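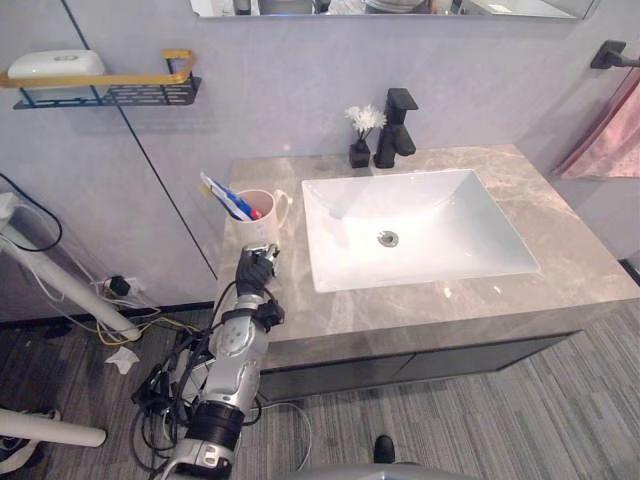
Hikivwood 50 bathroom tap, three weeks in

Reviewed by Solange Sampaio
Monday, July 3, 2023

We moved into this house with a chrome pillar tap that dripped and left a brown line down the basin. The landlady, Lindalva Quintana, agreed to take a replacement off the rent if I stayed under 200 pounds, so I spent a good part of June reading about taps. I ended up with the Hikivwood 50 in matt black. It cost 154 pounds from Pimentel, including delivery. The same tap in chrome was cheaper, but I wanted black.

What comes with it

The box has the tap, two flexible hoses, a fixing stud with a horseshoe washer and nut, a rubber base seal and a spare aerator. There is no waste included. I kept the chrome one we had. Pimentel sell a black waste to match for 34 pounds and I may get it later, though the two finishes together don't bother me as much as I thought they would.

The instructions are one folded sheet of drawings. They are clear enough until the last step, where the hot and cold hoses are shown the same shade of grey. The hoses themselves have a red and a blue thread running through the braid, so go by those.

Fitting

It took me most of a morning. Nearly all of that was getting the old tap out, as the back nut had seized and I had to go and buy a proper basin wrench. The new one went in quickly. The hoses are 300 mm long and only just reached our isolating valves. If your pipes stop low down in the cupboard, buy longer ones before you start. I used the rubber seal and no silicone, and there has been no water under the base so far.

Check the hole in your worktop too. Ours was slightly wide for the base and the tap could shift a few millimetres before I tightened it. Get someone to hold it straight from above while you do up the nut.

Using it

The lever is on top and moves easily. It is a bit stiff for the first day, then loosens. Full hot is further round than on our old tap and my son kept washing his hands in lukewarm water until I showed him.

The spout is short. In our basin the water lands nearer the back than the middle. That is fine for hands and teeth, but rinsing your hair or filling anything tall is awkward. I fill the cleaning bucket from the bath. If you have a deep basin, measure from the tap hole forwards before you order.

Flow is good. Our pressure is average and I have not needed to open it all the way. The maker says the aerator saves up to 50 per cent compared with an open spout. I have no way of checking that and our bill isn't in yet.

The finish

We have hard water. White marks show on matt black the same evening, mostly round the bottom of the lever and along the top of the spout. A damp cloth takes them off if you do it every couple of days. Leave it a week and you will be rubbing. Don't use limescale spray on it. The sheet warns against acid cleaners, and I tried a drop of vinegar underneath where it doesn't show and it left a dull patch.

Others I looked at

The Kakis mixer was cheaper and has a longer spout, but the lever is at the side and would have hit our wall. The Gridudent one looked better made than either. It was out of stock for the whole of June and the shop couldn't give me a date.

Good points: solid, easy lever, quick to fit, spare aerator in the box.
Bad points: short spout, short hoses, shows limescale, no waste.

Four out of five. I would buy it again for this basin. For the one upstairs I'll wait for the Gridudent.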